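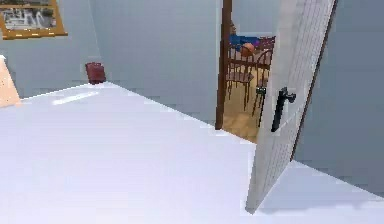 Most of the arguments I hear about training robots are about how many examples you need. I think we should be arguing about which ones get thrown away.

Last November Danilo Gatchalian and I went through 756 simulated runs made for Kiltari, a system meant to learn its way through ordinary doorways. The tool that sorts them, Fokard, had already dropped any run where the view was judged to have too little in it. I asked for those back.
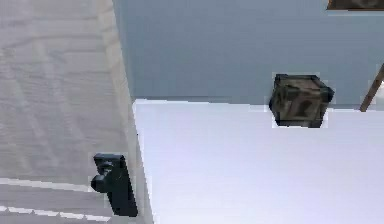
A dull view is still a view the machine will have to cope with. Real homes are full of blank walls and bare surfaces, and a learner that has only met busy rooms has no idea what to do with them. A black handle on a pale panel, a long stretch of white and one small dark cube at the far end is a fair test of whether it can pick out what matters.

Jocelyn Pangilinan, who ran the Ambrosio collection before this one, disagrees with me. She says every plain run costs the same to store and check as a rich one, and that 17 of them teach less than one good look into a furnished room. 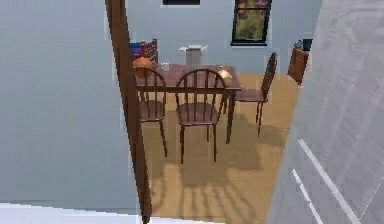 She has a point about cost - checking is slow work, and we managed 11 runs an hour at best. But a filter that keeps only the rich views is making a choice about the world, and it makes it before any person has looked. I would keep the dull runs, mark them as dull, and let the people doing the training decide how many to use.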